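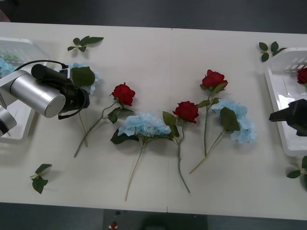 The printed seating list for the reception is one guest short, Pullico wrote on Friday, and the couple's family has asked twice which guest has been left off. The online list shows the correct total. The place cards do not.

Ticket 232
Product: Nanell guest list and seating
Handled by: Nuron Client Support
Opened by: Pullico (event planning account)
Venue on record: Đorđević Banquet House
Priority: High, event date within the month
Status: Closed

Summary of the request

The client maintains a guest list for a wedding reception in Nanell. The list contains 114 guests at 10 tables. When the client exports the seating list for printing, the file contains 113 guests. The same shortfall appears in the place cards and in the meal sheet sent to the kitchen. The client asks that the missing guest be identified, that the export be corrected, and that Nuron confirm in writing that no other guest is affected.

The client further states that the matter is sensitive. At an earlier event held by the same family, a relative arrived to find no seat, and the family does not wish this to happen again.

Log

Friday, 9:20 a.m. Ticket received and acknowledged. The client was asked to leave the guest list unchanged until the first review is finished and to send a copy of the exported file.

Friday, 9:55 a.m. File received. Support compared the export with the online list by guest record. The missing guest was identified and reported to the client through the secure message area. In keeping with our privacy rules, guest names are not repeated in this log.

Friday, 10:40 a.m. Client confirmed that the guest is expected, has replied to the invitation, and has chosen a meal. The record was therefore complete and should have been exported.

Friday, 11:15 a.m. Support reviewed the usual causes.

Reply status. The guest is marked as attending. Not the cause.
Table assignment. The guest is assigned to the family table. Not the cause.
Hidden or archived record. Neither setting is in use. Not the cause.
Filter left on by the user. The export was run again with all filters cleared. The result was the same.

Friday, 1:30 p.m. Support reviewed the duplicate check that runs during export. The missing guest shares a full name and a mailing address with another guest on the list. The client advises that they are father and son and live in the same house. The duplicate check treated the two records as one person and kept the record that was entered first.

The online list does not apply this check, which accounts for the difference in totals.

Friday, 1:45 p.m. Client asked whether the problem was connected to the letters in the venue name, as the heading on the printed list had appeared incorrectly in a draft. Support examined this separately. The draft had been opened in a spreadsheet program with the wrong text setting, and the first letter of Đorđević was replaced with a question mark. This has no effect on guest records. The client was advised to choose UTF-8 when opening the file, or to use the PDF export.

Friday, 2:25 p.m. Temporary correction provided. The client was instructed to do the following:

1. Open the record of the younger guest.
2. In the Suffix field, enter Jr. or whatever form the family prefers.
3. Save the record and repeat the step for the older guest.
4. Run the export again and check the total at the foot of the last page.

Friday, 2:50 p.m. Client reported that the new export shows 114 guests. Client also reported that the family does not use Jr. in daily life and would prefer that it not be printed on the place card. Support advised that the Name on Card field may be filled in separately and is not read by the duplicate check.

Friday, 3:10 p.m. Client asked whether both place cards would then read the same. Support confirmed that they would. The two guests are seated at the same table. The client will raise the question with the family and requires no further action from Nuron on this point.

Friday, 3:35 p.m. Corrected meal sheet sent by the client to Đorđević Banquet House. The client has asked the kitchen to discard the earlier sheet.

Friday, 4:20 p.m. Matter referred to the Nanell product team with a request that the export display a notice whenever records are merged. At present the check runs without informing the user.

Findings

The export omitted one guest record as a result of the duplicate check. No data was lost. Support compared every remaining record in the corrected export with the online list and found no further differences.

Advice to the client

Exports made before 2:25 p.m. on Friday should not be used for printing. Where relatives share a name and an address, the Suffix field should be filled in for each of them when the list is first entered. The duplicate check can also be turned off under Export Settings, though the client should then review the list for guests entered by both families.

Written confirmation was sent to Pullico at 4:45 p.m. The client accepted the findings and agreed to closure. Replies to this ticket will reopen it until the end of November.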